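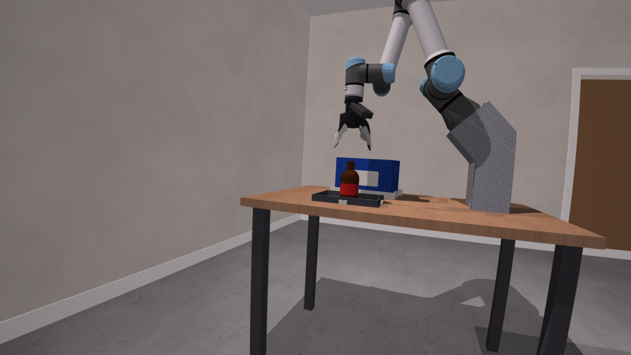 One of last year's visitors wrote on the comment card that the arms were fine to watch but no one ever said what happens when a bottle is missed. Start with that. Read it out, then leave a pause.

Slide 1. Welcome to the open day at Hetik. Talk is 17 minutes, questions at the end. Phones on silent, photos are OK.

Slide 2. What we do in simulation. Bottle in a tray, box behind it, arm above. Point to the gap between the fingers and the cap. Say that we try every new grasp here before it goes to the Dretberg line. Last quarter we ran 1,207 attempts on the bottle task. 570 of those used the new approach from straight above.

Slide 3. Answer the card. A miss is logged, the arm goes back up, and it gets one more try. After 2 misses it stops and calls the operator. Don't rush this — it's what people came to hear.

Slide 4. Why glass. Hendeo asked for it. Their bottles are smooth and the label can slip under the fingers if the grip is too low. Mention the Jafarzadeh tray trials only if someone brings up trays.

Slide 5. Live demo. Walk the group to the yellow line and wait until everyone is behind it. Run the pick three times at half speed, then once at full. If the cell faults, go on to questions while it resets.

Questions. Expect the one about jobs. Also cost — send those to the front desk. Coffee is in the hall until noon.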